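Technical SEO Specialist (migrations and log files)

Khoury Search
Full time, permanent
Two days a week in the office, the rest from home
Reports to: Rasha Qudah, Head of Technical Search

Khoury Search is a 30-person search marketing company. We work mostly with mid-size online stores and a few publishers. The technical team is four people at the moment and this role makes five. It is a new position, opened after we took on two large site migrations that will run through the winter.

About the work

Most of your first six months will go to one client, Starden, a home goods retailer moving from an old in-house shop platform to a new one. The current site has a lot of faceted navigation that was left open to crawlers for years, and a large share of crawl activity goes to filter pages that should never have been indexed. The redirect map has been started. It covers the top 1548 URLs by organic traffic and needs to be extended, checked and kept up to date while the client keeps changing category names.

The second project is Pranness, a recipe and food publisher with a slow template and a tag archive that has grown without any rules. That one is smaller and you would share it with Tamer Boutros. 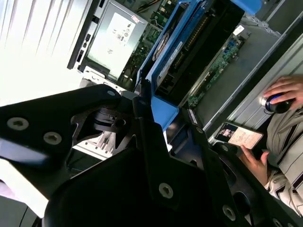

Day to day, you will:

Crawl staging and live sites and write up what you find in tickets a developer can act on
Pull and read server logs, and compare them with crawl data and Search Console exports
Build and test redirect rules, including the odd legacy ones with parameters and uppercase paths
Check canonical tags, hreflang, sitemaps and structured data before each release
Join the client's release call on Friday mornings and say clearly whether something should hold the launch
Write a short monthly report for each account, two pages at most

You won't be asked to do link outreach or write blog posts. Those belong to other teams.

What we need from you

At least three years of technical SEO work, in an agency or in-house
One site migration you worked on from planning to the weeks after launch, and can talk about in detail, including what went wrong
Comfort with a desktop crawler and with log analysis, whichever tools you prefer
Enough SQL or Python to work with files too big for a spreadsheet
A good understanding of how JavaScript rendering affects crawling and indexing
Clear written English. Our clients' developers read your tickets without you in the room.

Useful but not required

Experience with CDN-level redirects or edge workers
Some French. One account is in Quebec and Gaspard Chevalier currently handles all of it.
Experience setting up internal linking for large category trees

We don't ask for a degree or for certificates.

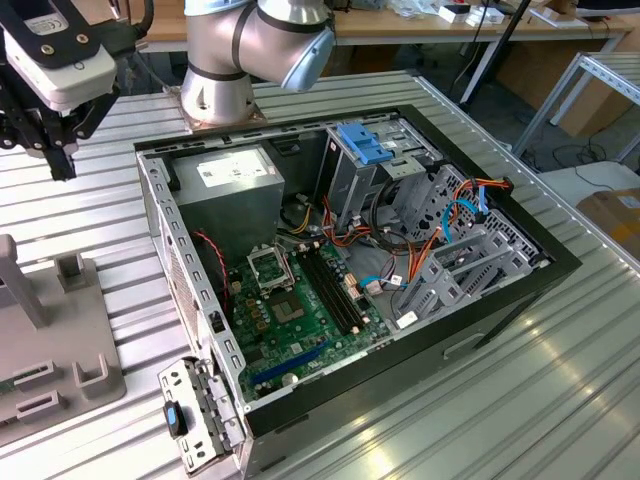
Tools

We crawl with the usual commercial tools and keep log data in Dosard, our internal database. Dosard was written by Thomas Negri and is documented fairly well, apart from the import scripts. You will get a laptop and access to a shared crawl machine for the jobs that run overnight. Starden has 680 live templates and sub-templates in its old system, so expect those jobs to be long.

Hours and benefits

Core hours are 10 a.m. to 3 p.m. You arrange the rest of your day yourself. Launches sometimes happen early in the morning, and you take that time back the same week. There is a yearly training budget you can spend on courses or conference tickets, plus 25 days of paid vacation. Salary depends on experience, and we will tell you the range in the first call.

How to apply

Send a resume and one sample of your work to Suha Abu Hammour, who runs hiring, using the form at the bottom of this page. The sample can be an audit, a set of tickets or a migration checklist. Remove client names first. Instead of a cover letter, please write up to 200 words about a crawling or indexing problem you solved and how you found the cause.

The process has three steps: a half-hour call with Suha, a paid exercise using a small log file and a crawl export, and a meeting with Rasha and Tamer. Everyone who applies gets an answer, and anyone who completes the exercise gets written feedback.

We would like the new person to start in December. A later start is possible if you have a long notice period. Please mention it in the form.

No recruiters, please.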